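Jaime Cardoso gets excited about rules, and he doesn't mind who knows it. He wrote the nine-page house code for robot arms at Brurenik, and he still reads it aloud to every new starter.

"People expect a list of don'ts," he says. "I want them to enjoy it! Rule one is that you say out loud what the arm is about to do before it does it. Simple, and I love it."

The code asks for a written note each time someone stops an arm by hand. The team has 1,463 of them now, and Cardoso has read nearly all.

"They're brilliant reading – you see where people got nervous, and that tells you where to slow the arm down."

Next comes a shared version with Kenon, due in October. "Their speed limits are stricter than ours," he says, "and I think we should take them."

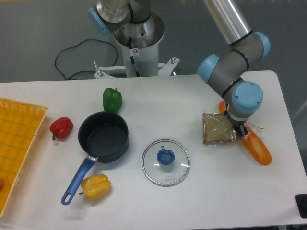
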